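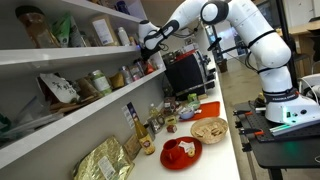
February 2018, cake notebook, continued from the blue one. The sponge for the Misholm order sank again in the middle, the same as in the last two trials, so I write down everything this time, also the things which seem stupid. Batter 770 g in the usual round tin, lower rack, fan off. I left the tin closed in the oven for the first 30 minutes and did not look. When I took it out the top was level, and during the cooling it went down by the width of a finger. For the next trial I want to cool it upside down on the wire, on the long white countertop, with the white shelving on the wall left clear for the tins. Then I can compare with the one cooled in the normal way.

Flour: I used the Steinbach, fine type, from the bag which was already open. The new bag feels softer between the fingers but I did not mix them. Please do not fill the rest of one into the other before I am finished with this.

Eggless version. Customers in Vetel ask for it more and more, and I must say ours is still behind the egg one. It tastes good on the first day. On the second day it is dry at the edge and a little bit like rubber in the centre. I tried yoghurt in place of the buttermilk — better crumb, but the colour became quite pale. Next I will try a spoon of apple purée and take away the same weight of milk. Vinegar stays as it is.

Roswitha Stöcker tasted both without knowing which was which. She liked the eggless chocolate more than the one with egg, and the plain vanilla she left on the plate. I agree about the vanilla. The smell is nice when the box is opened, then there is not much behind it. Maybe the paste was old, I could not find a date on the jar.

Transport test with the Fiswood boxes. I put a finished cake (dark chocolate, cream between the layers, writing on top) in the box and drove it to Vetel and back, by the bad road. The lid stayed closed. The board moved inside the box and one side of the cream touched the wall. A small piece of non-slip mat under the board should be enough; I cut some for the next drive. The writing was clean and could be read well. The cherries had made red tears down the side, which looks terrible on white cream. Cherries must be dried longer on paper, or we put them only on the dark cakes.

The text on our order page must be changed too. Now it says that every cake can be ordered until the evening before. For the layered ones this is too short, because the sponge needs one night of rest before I can cut it straight. I would write: loaf cakes until the evening before, layered cakes 2 days before. Also the customer does not see that the greeting is limited to one line, and then they send us half a poem. Who can change this in the form?

Price for the small one I leave open. With the new box it is hardly worth it, but people buy it for the office and later they order the big one for a birthday.

To do:
Sponge again, same 770 g, one upside down and one normal.
Eggless vanilla with apple purée, fresh paste.
Second drive with the mat, cream a little firmer.
Ask Fiswood for the taller box, 5 pieces as samples.
Candles are nearly finished, only the green ones left.

The Misholm people want their cake in June, so for the sponge there is still time. For the shop I would like it sooner.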